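Filed under: Buying and Planning > Tabletop Arms > Common Questions

Budgeting for a first arm

These are the questions we get most often from colleges, small labs and workshops pricing up a single-arm table. Prices are in pounds, without VAT. 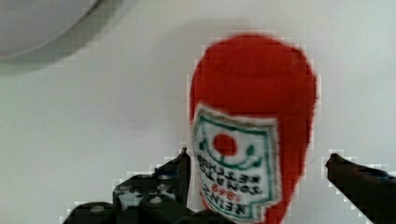
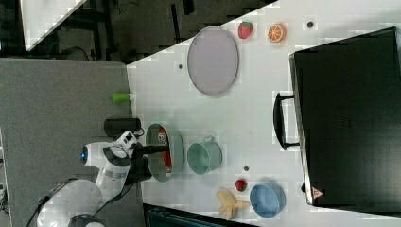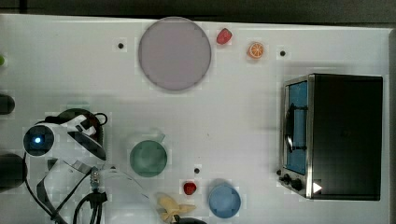 Kitchen-item work on a white tabletop.

What should I budget for besides the arm?
Table, gripper, cameras, mounts, cables, a computer and the things to be picked up. Buyers tend to price the arm carefully and guess the rest. On a Cleso starter order the extras came to 1,735 last year, before the computer. Put them on the same purchase request as the arm. A second request can take weeks to clear.

Do I need a wrist camera as well as an overhead one?
For picking up small items, we would budget for both. The overhead view shows where things are on the table. The wrist view shows how the fingers line up with the item, which is hard to judge from above. If the money only covers one now, order the wrist mount anyway so the holes and cable run are ready.

How big should the table be?
Measure the arm's reach first, then add room for anything bulky. A toaster oven takes up a lot of a tabletop, and you also need space for its door to open. We suggest laying everything out on the floor with tape before ordering. The Grineck top is 68 cm deep and suits cups, bowls and toy fruit. With an appliance on it you will want the next size up.

Does the colour of the table matter?
A plain pale top is easy to work with and shows dirt early. Very shiny finishes give glare. Ask for a matt sample.

Should I buy real kitchen items or toys?
Both, and they are cheap. Toy fruit doesn't go off, and soft toys are forgiving while you set the grip force. Buy spares of everything at the start, as shops change their ranges and matching a cup later is difficult. A basic set from Eltau costs 66.

Are spare gripper fingers worth having?
Yes. Order one extra pair with the arm. Cuypers lists a pair with screws at 539, and delivery on its own can be slow.

What about cables?
Allow more length than the drawing says. Cables at the wrist have to follow every turn of the arm, and a tight one will pull at the connector. Clips and sleeving are a small cost. Add them to the order.

Can we lease?
Yes, over two or three years. Leases cover the arm and controller only. Fingers, mounts, tables and table items are always bought outright.

When should we order?
Orders placed by the end of November are normally quoted at the current price list. Quotes are held for 30 days. Send the table size, the heaviest item you plan to lift and the number of cameras with your enquiry.

Last updated 2019-10-20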